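We use cookies to remember your language setting. Accept | Manage
Reading time: 2 min

4.3 Checking the wrist view in Peddale
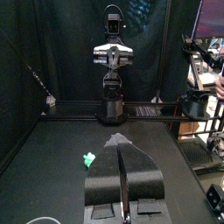 Fig. 9. Wrist view with the opposite arm folded upright and a green object to the left of the gripper.

1. Start the Peddale server and wait for port 2480 to open.
2. Select Wrist under Views. The robot's own finger housing must show in the lower centre.
3. Draw the self-mask over the housing, plate and mounting block — leave the tabletop clear.
4. Set Planner timeout to 2000 ms and press Save.
5. Run Detect once. A small, brightly coloured item on the black tabletop should get one box.

Note: If Detect also boxes the far arm, load its model under Obstacles and repeat step 5.

CAUTION: Keep hands away from all arms before pressing Plan. The planner does not track people.

Error 3893 means the mask was not saved. Go back to step 3.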